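Ratgeber > Verbraucher > Spenden & Sammlungen

Fragen und Antworten: Wenn es klingelt und jemand für den guten Zweck wirbt

Im Mai waren in Stikside wieder Werbeteams unterwegs, meistens zwischen 17 und 20 Uhr, mit Tablet, Ausweis um den Hals und einer Geschichte, die ans Herz gehen soll. Bei uns sind dazu viele Zuschriften eingegangen. Ein Teil davon war wütend, ein Teil ratlos, ein paar kamen von Leuten, die unterschrieben haben und jetzt wieder herauswollen. Wir haben die häufigsten Fragen gesammelt. Unsere Haltung vorweg: Spenden ist gut, an der Haustür entschieden wird es selten gut.

Wer steht da eigentlich vor der Tür?

In den meisten Fällen keine Mitglieder des Vereins, für den geworben wird. Viele Organisationen beauftragen Agenturen. In Stikside lief die letzte Runde über die Agentur Oksanen, geworben wurde für den Förderverein Ivik. Das ist erlaubt und auch nicht ehrenrührig. Es wird nur an der Tür gern so erzählt, als käme der Mensch direkt aus der Arbeit vor Ort. Fragen Sie ruhig: Bei wem sind Sie angestellt? Wer darauf ausweicht, hat die Frage schon halb beantwortet.

Bekommen die Werber Provision?

Das ist unterschiedlich geregelt. Es gibt feste Stundenlöhne, es gibt Prämien pro Unterschrift und es gibt Mischformen. Oksanen schrieb uns auf Anfrage, man zahle »ein faires Grundgehalt mit leistungsbezogenem Anteil«. Wie groß der Anteil ist, stand nicht in der Antwort. Auf unsere Nachfrage kam der gleiche Satz noch einmal, diesmal mit freundlichen Grüßen.

Wie viel von meinem Beitrag kommt an?

Seriös lässt sich das an der Tür nicht beantworten, auch wenn dort gern ein Prozentsatz genannt wird. Entscheidend ist, was alles unter »Projektarbeit« gerechnet wird. Manche Vereine verbuchen dort auch Informationskampagnen, und ein Werbegespräch lässt sich mit gutem Willen als Information bezeichnen. Ivik nennt in seinem Jahresbericht 3.815 Fördermitglieder und einen Posten »Öffentlichkeit und Bildung«, der nicht weiter aufgeschlüsselt ist. Das muss nichts Schlimmes heißen. Es heißt aber, dass man es von außen nicht weiß.

Als Faustregel gilt: In der ersten Zeit einer über eine Agentur geworbenen Mitgliedschaft kann ein erheblicher Teil der Beiträge in die Kosten der Werbung fließen. Deshalb wird so sehr auf Dauerbeiträge gedrängt und Bargeld meistens abgelehnt.

»Das kostet Sie doch nur einen Becher Milchtee im Monat.« Was ist von solchen Vergleichen zu halten?
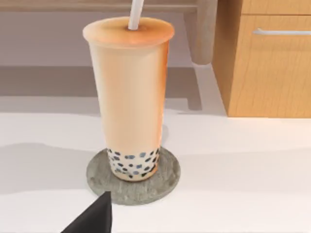 Milchtee im Becher mit Kuppeldeckel und Strohhalm

Wenig. Der Vergleich mit einem Getränk soll den Betrag klein machen, und er unterschlägt die Laufzeit. Rechnen Sie den Monatsbeitrag auf ein Jahr hoch und fragen Sie sich, ob Sie diese Summe heute Abend auf einmal überweisen würden. Wenn ja, spricht nichts gegen eine Spende, die Sie selbst anstoßen. Wenn nein, war die Antwort wohl schon da, bevor das Tablet herausgeholt wurde.

Dürfen die überhaupt klingeln?

Grundsätzlich ja. Klingeln und Fragen ist nicht verboten, und eine behördliche Erlaubnis für Spendensammlungen verlangen nur noch wenige Bundesländer. Der Satz »Wir sind bei der Stadt angemeldet« klingt deshalb nach mehr, als er ist. Eine Anmeldung ist keine Prüfung. Uns wurde mehrfach berichtet, in Stikside sei mit einer »Empfehlung der Gemeinde« geworben worden. Im Rathaus kennt man eine solche Empfehlung nicht.

Wenn Sie jemanden auffordern zu gehen, muss er gehen. Wer den Fuß in der Tür lässt, hat den Bereich der Werbung verlassen, dann dürfen Sie die Polizei rufen.

Hilft ein Aufkleber »Keine Werbung, keine Sammlungen«?

Manchmal. Er nimmt zumindest die Ausrede weg. Darauf verlassen würden wir uns nicht, mehrere Zuschriften kamen aus Häusern mit genau so einem Schild.

Woran erkenne ich Betrüger?

Hier würden wir gern eine saubere Liste liefern, aber die meisten Merkmale taugen wenig. Ein Ausweis ist schnell gedruckt, eine Jacke mit Logo schnell bestellt. Auch umgekehrt gilt: Wer schlecht vorbereitet wirkt, kann trotzdem echt sein. Verlässlich ist fast nur der Rückruf, und zwar unter einer Nummer, die Sie selbst herausgesucht haben. Die Nummer auf dem Ausweis führt im Zweifel zum Kollegen im Auto.

Misstrauisch werden sollten Sie, wenn

- kein Papier dagelassen werden soll
- das Angebot angeblich nur heute gilt
- nach der Bankkarte gefragt wird, obwohl eine IBAN reichen würde
- die Nachbarn »auch alle mitmachen«

Der letzte Punkt ist übrigens leicht zu prüfen. Fragen Sie die Nachbarn.

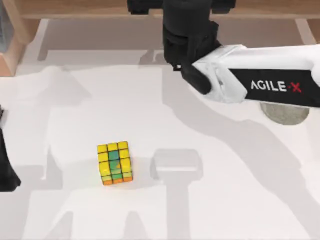 Und dann gibt es noch die Fälle dazwischen, über die selten geschrieben wird: echte Vereine, echte Ausweise, und trotzdem ein Gespräch, in dem Dinge behauptet werden, die nicht stimmen. Zum Beispiel, dass die Unterschrift auf dem Tablet »nur bestätigt, dass ich hier war«. Unterschreiben Sie auf einem Bildschirm nichts, was Sie nicht vorher in voller Länge gelesen haben. Das gilt auch, wenn es regnet und der junge Mensch nett ist.

Ich habe unterschrieben. Komme ich da wieder heraus?

Meistens ja, und meistens leichter als befürchtet. Ob bei Fördermitgliedschaften das gesetzliche Widerrufsrecht für Haustürgeschäfte greift, ist juristisch umstritten. Viele Vereine räumen aber freiwillig eine Frist ein oder lassen neue Mitglieder formlos gehen, schon um Ärger zu vermeiden. Schreiben Sie sofort, und schreiben Sie beides hinein: Widerruf, hilfsweise Kündigung zum nächstmöglichen Zeitpunkt. Dazu den Satz, dass Sie das Lastschriftmandat zurückziehen. Bitten Sie um eine schriftliche Bestätigung und heben Sie Ihre Mail auf.

Telefonische Zusagen (»Wir nehmen Sie raus, kein Problem«) sind nett gemeint. Eine Leserin hatte 2 davon und wurde trotzdem weiter belastet.

Es wurde schon abgebucht. Was jetzt?

Eine SEPA-Lastschrift können Sie acht Wochen lang ohne Angabe von Gründen zurückgeben, im Onlinebanking oder am Schalter. Wenn es gar kein gültiges Mandat gab, sind es dreizehn Monate. Die Rückgabe beendet allerdings nicht die Mitgliedschaft, sie holt nur das Geld zurück. Ohne Widerruf oder Kündigung kann die Forderung also bestehen bleiben.

Was ist mit der App Imo, die neuerdings gezeigt wird?

Imo ist ein Programm, über das Vereine Spenden einsammeln und Mitglieder verwalten. An der Tür wird angeboten, die App gleich zu installieren, damit man »jederzeit pausieren« könne. Wir haben das ausprobiert. Pausieren geht, nach 7 Schritten. Eine Schaltfläche zum Kündigen haben wir nicht gefunden, stattdessen einen Hinweis auf den Kundendienst. Beim Einrichten ist außerdem vorausgewählt, dass weitere Organisationen »passende Anliegen« vorstellen dürfen. Das Häkchen lässt sich entfernen, man muss es aber erst sehen.

Imo wirbt damit, in der Region hätten fast 1.019 Haushalte über die App gespendet. Wie man auf eine so krumme Zahl kommt und dann »fast« davorsetzt, konnte man uns nicht erklären.

Sind Spendensiegel verlässlich?

Einige ja, mit Einschränkungen. Ein geprüftes Siegel sagt etwas darüber, ob die Bücher ordentlich geführt und die Werbekosten im Rahmen sind. Über die Wirkung eines Projekts sagt es wenig. Kleine Vereine haben oft kein Siegel, weil die Prüfung Geld und Zeit kostet, und arbeiten trotzdem sauber. Daneben gibt es Zeichen, die wie ein Siegel aussehen und auf eine Selbstverpflichtung hinauslaufen. Das Zeichen auf den Mappen von Oksanen gehört in diese Gruppe. Vergeben wird es von einem Zusammenschluss von Agenturen, zu dem auch Oksanen zählt.

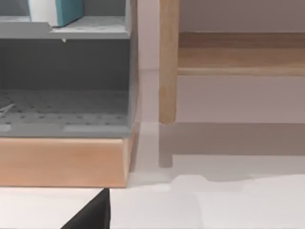
Wer es genauer wissen will, liest den Jahresbericht. Gibt es keinen, oder nur eine Broschüre mit Fotos und großen Zahlen, fragen Sie schriftlich nach der Einnahmen- und Ausgabenrechnung. Einen Anspruch darauf haben Sie als Außenstehender in der Regel nicht. Die Art der Antwort ist aber aufschlussreich.

Kann ich die Beiträge von der Steuer absetzen?

Spenden an gemeinnützige Organisationen ja, bis 300 Euro genügt im Normalfall der Kontoauszug, zusammen mit den nötigen Angaben zum Verein. »Das holen Sie sich alles über die Steuer zurück« ist trotzdem falsch. Sie bekommen nur einen Teil zurück, abhängig von Ihrem Steuersatz, und wer keine Steuern zahlt, bekommt nichts.

Meine Mutter kann nicht Nein sagen. Was kann ich tun?

Ein fester Satz hilft vielen: »Ich unterschreibe nichts an der Tür, lassen Sie mir etwas da.« Er lässt sich üben, auch wenn das albern klingt. Sehen Sie außerdem mit ihrem Einverständnis gelegentlich die Kontoauszüge durch. Bei mehreren kleinen Monatsbeiträgen fällt der einzelne kaum auf.

Was raten Sie, wenn ich wirklich helfen will?

Eine Nacht schlafen, den Verein selbst aussuchen, selbst überweisen. Wenn Ihnen das Anliegen von Ivik zusagt, geht das ohne Tablet und ohne Agentur dazwischen. An der Tür wird dann wahrscheinlich gesagt, genau diese Form der Spende sei »nicht planbar«. Für den Verein mag das stimmen. Ihre eigene Planung darf Ihnen trotzdem wichtiger sein.

Diese Seite ersetzt keine Rechtsberatung.

Kommentare (4)

Treppenhaus3
Bei uns am Samstag um halb acht abends. Auf die Frage nach der Agentur hieß es »wir sind alle Ivik«. Prospekt dalassen ging angeblich nicht.

gast_sued
Ich finde den Ton etwas unfair. Habe den Job als Studentin gemacht, die meisten von uns haben niemanden angelogen. Der Druck kam von oben, das stimmt allerdings.

Mohnweg
Widerruf per Mail geschickt wie oben beschrieben, Bestätigung kam am nächsten Tag. Danke für den Hinweis mit dem »hilfsweise«.

Treppenhaus3
@gast_sued: Mag sein. Gab es bei euch Prämie pro Unterschrift oder nicht?

Kontakt | Impressum | Datenschutz | © Ratgeberredaktion Stikside | Nach oben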